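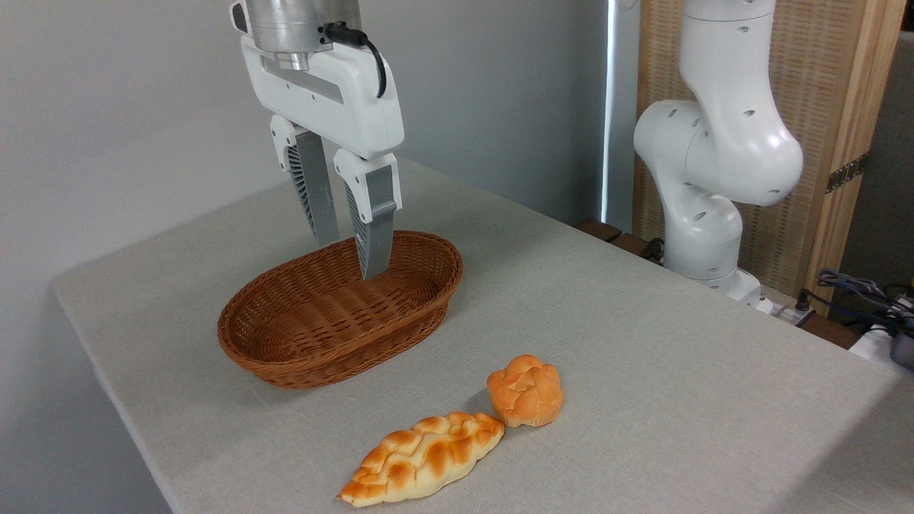

Date: 6 Oct 2021
Subject: Re: [cell-practice] draft 2, bench rules for food handling

On the Collstead side we've now read the draft twice, once with coffee. Comments below.

> 4.1 Items and the receiving container shall be placed
> on the bench before the arm is enabled.
> 4.2 Cables shall be kept clear of the working area.
> 4.3 Any bench with two arms shall have both arms
> enabled, or neither.
> 4.4 Bread and pastry may be used as test items at the
> operator's discretion.

4.1 is fine. I'd add that the basket goes down first and the bread second. We lost most of January to people rearranging the loaves with a sleeve over the e-stop.

4.2 needs a number or it needs to go. "Clear" at Udach means 14 centimetres, and at our place it means you can still see some bench. The wrist cable should be exempt as well, unless someone has a plan for getting power to the gripper by goodwill.

4.3 I'd strike. A parked arm with its drives off is a piece of furniture and ought to be treated as one - say where it's folded, tag it, and put it on the sheet. The Hesonar template already has a box for this.

4.4 is where I expect the arguing. A plaited loaf and a small knotted bun don't want the same grip, and "discretion" will have somebody using one force setting for both. Please make it one setting per item, written down before the run. Also a discard rule: our log has 344 grasps against nearly a dozen loaves, and by the end you could have shingled a roof with them. Nothing that's been on the bench gets eaten, and yes, I'd like that in writing, with the word "shall".

Could Yang circulate draft 3 with the clause numbers left alone this time? Half my notes still point at the old 4.6.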